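3. Data Collection

The learning system needs examples of the task done correctly, so most of our semester went into recording them. The task is folding a small towel on a table using both arms of the robot. An operator drives the arms by hand through the Jilleck control software, and the joint positions and head camera video are saved together. One recording of one fold is called an episode.

We planned for 200 episodes. Each could last up to 60 seconds, and an operator who ran over had to stop and start again. The towel was dropped on the table before each episode so that it never began in the same shape twice. We used 4 starting areas on the tabletop and moved to the next one after every episode. 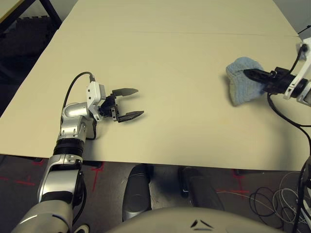

Grasping was the slowest part. Terry cloth is thick, and when it is bunched up the corners are hard to find on the video feed. New operators tended to grab two layers at once and then pull the whole towel across the table. After the first week we agreed that one arm should take hold and lift slightly before the other arm moved in. This made the episodes more alike and also shorter.

We checked every recording in Tamiru, the labeling tool used by our lab. An episode was thrown out if the towel left the table, if an arm stopped on a fault, or if the video and joint data were out of step. Short pauses were kept. We did not agree on whether slow episodes should be kept too, and in the end we left them in and marked them.

3.1 Problems

The joint log and the video drifted apart on long sessions. Restarting the recorder between batches fixed this, but the early batch from September had to be redone.

The gripper command was saved only as open or closed in our first version. We changed it to save the full finger width, which the Zetham training code expects.

3.2 Storage

The accepted episodes are on the Ornbridge server in the folder towel_fold_v2. The rejected ones are kept in a separate folder with a text file giving the reason for each.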